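Home Archive Workshop notes About Contact

Adhesive hooks by the door, second attempt

Nov 1, 2021

The old key rail came down when we repainted. It had been held by two screws in crumbling plaster, and I did not want to drill there again. The replacement is a flat gray panel on the wall with adhesive hooks stuck to it. The panel gives the adhesive a smooth surface, and if a hook fails it takes nothing with it except its own pad.

I tested the hooks before putting anything up. The set came from a shop called Trilness, with no load rating on the packet. I stuck one spare to an offcut, waited a day, and hung a bag of washers from it. It held 400 grams for a week. At 707 grams it crept downward overnight and let go by morning. My full key ring weighs 284 grams with the bike lock key on it, so the margin is acceptable for keys and poor for anything else. Coats and bags stay on the Evine stand.

Surface preparation was the usual: wipe with alcohol, let it dry, press each base hard for thirty seconds, then leave it unloaded overnight. I skipped the overnight wait on the first attempt and lost two hooks.

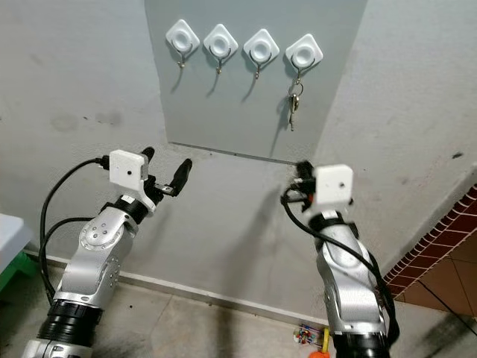
Four hooks on the panel, keys on the rightmost one.

The row drops slightly toward the right. I marked the positions by measuring down from the top edge of the panel and trusted that edge without putting a level on it. Silvia Mikuš noticed at once and suggested a strip of masking tape as a baseline, which I will use next time. Moving the hooks now would mean new pads, and the slope has no effect on how they work.

Spacing matters more than I expected. A large key ring swings when you drop it on, and neighboring rings tangle if the hooks are too close. Norbert Koubek keeps his on a magnetic strip and reports no tangling, but his keys are steel and a few of mine are not.

The wall itself still has a few smudges to the left of the panel and a small dark mark higher up on the right. I have paint left over and will touch those up in December, when I do the window frame. I will also weigh the key ring again then. It tends to gain keys.

Contact | © Arain Workshop Notes | Back to top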